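Zomitine Opens Packing Hall in Skornville

Print | E-mail
Shares: 11

SKORNVILLE – Zomitine has opened a packing hall at its Skornville site, the company said in October. The hall will handle light goods that used to be packed by hand at tables in the main warehouse. Orders for the Solholm line of household items will move first, followed by the Bravo range.

The hall is built around belt conveyors. Goods come in at one end, are checked and sorted along the belt, and leave in cartons at the other. The layout was drawn up by Zomitine's own site team, which spent six weeks measuring the old packing tables and talking to the people who worked at them.

"People told us they walked too much," said Firdevs Gökçe, who manages the Skornville site. "They would pick up a tray, carry it across the floor, put it down and go back for the next one. We wanted the goods to do the moving."
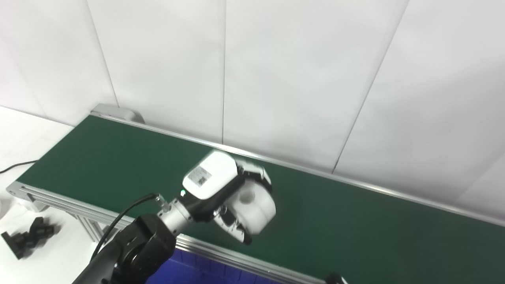 Work on the hall took three months. The old shelving was taken out first, and the floor was leveled before any of the new equipment came in. Power was moved to the outer walls so that fewer cables would have to cross the walkways. Staff from the warehouse tried out the first belt before the rest of the layout was settled, and two of the planned work positions were changed after those trials.

Side tables have been kept for jobs that do not suit a belt, such as matching labels to small orders or repacking a damaged carton. Gökçe said the tables were a request from the packing staff, and that more can be added if they are needed. 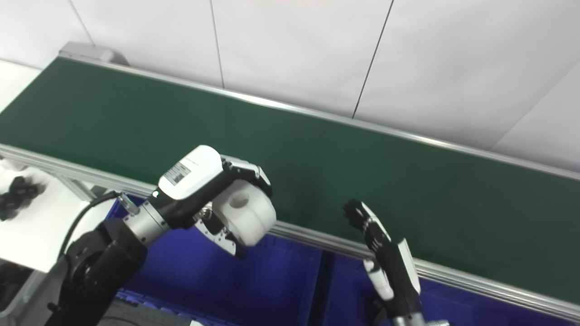

Cleaning was one of the main points in the planning. Packing creates dust and scraps of tape, and in the old area these collected under the tables and behind the shelves. The new hall has white wall panels behind the conveyor, and the belt surface is dark green, so pale scraps of paper and tape are easy to spot. The rails on both sides are aluminum and can be wiped down at the end of a shift.

"It takes a cloth and a few minutes," Gökçe said. "Before, we had to move furniture."

Training for warehouse staff is under way and is done in groups of three. Each group spends time on sorting, packing and end-of-shift cleaning. Zomitine said the old packing area will stay in use until all groups have finished, and will then be turned into storage for empty cartons.

Customers do not need to change how they place orders. Delivery addresses, order forms and pickup times at the Skornville site stay the same – the pickup door is still on the yard side, next to the scales.

Questions about the hall can be sent to Firdevs Gökçe at the Zomitine site office in Skornville.

Print this page | E-mail this page
3 comments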